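4.2 What passengers did with the complaint form

I went into this part of the study expecting people to give up at the airline's web form, and plenty did. Of the 60 passengers who kept a diary for us, 18 never got past the page asking for a booking reference (the Plemau form wants the old six-character one, which had vanished from most people's emails by June). The rest pressed on, and I was rather impressed by how stubborn they were!
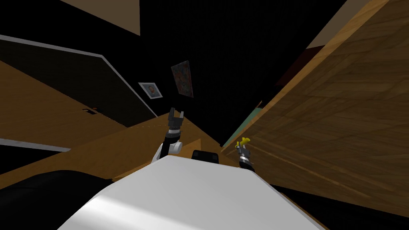

Figure 3. Simulated view over a white robot body, with the left gripper open.

What surprised me more was how few of them mentioned the injury first. They wrote about the delay, the seat, the missed connection at Cakuvmont, and only then the scalded hand or the twisted knee. Fitriani Lumenta and I coded the letters separately and disagreed on just 2 of them, both from the same family, so I'm fairly happy with that reading. Almost 40 letters asked for an apology before they asked for money, and the airline's standard reply offered a voucher to every one of those.

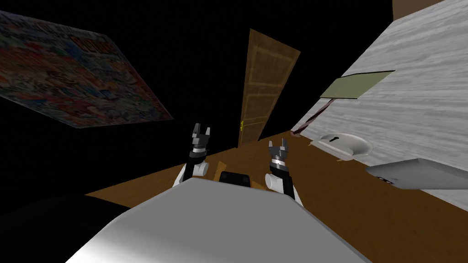
Rizal Wuisan told us that he'd have dropped the whole claim if somebody had simply rung him back, and that the voucher made him crosser than the fall did. I heard much the same on the phone from other diary keepers, though I didn't record those calls and haven't counted them here. Section 4.3 takes up the letters that went on to a solicitor.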